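Move-in safety checklist, Flat 12, Stiltenitz Court
Completed by the Movov lettings desk before keys are released

Front door and lock: pass. Closes flush, both keys turn.
Smoke alarms (2): pass. Hall alarm is a bit quiet -- recheck at the next visit.
Fuse box: pass. Labels faded, still readable.
Gas boiler: pass. Nowicki serviced it in October, certificate 372 in the folder.

Living room windows open and lock, but the left-hand catch is stiff. Tenant should be shown how to lift it first.

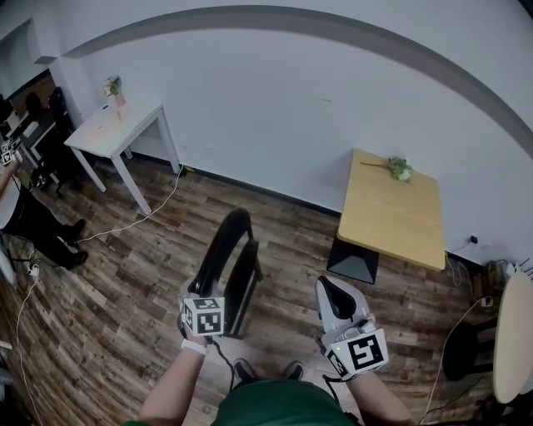 Bathroom extractor fan: fail. Runs but hardly pulls. Landlord has agreed a new one.
Balcony rail: pass. No movement when pushed.
Stairwell lighting: belongs to the Brinunau block managers, not checked by us. One lamp out on the second landing, reported.

Deposit of 600 is held as normal and isn't affected by the fan. Keys can go out once the fan is fitted -- please initial this sheet and put a copy in the flat folder.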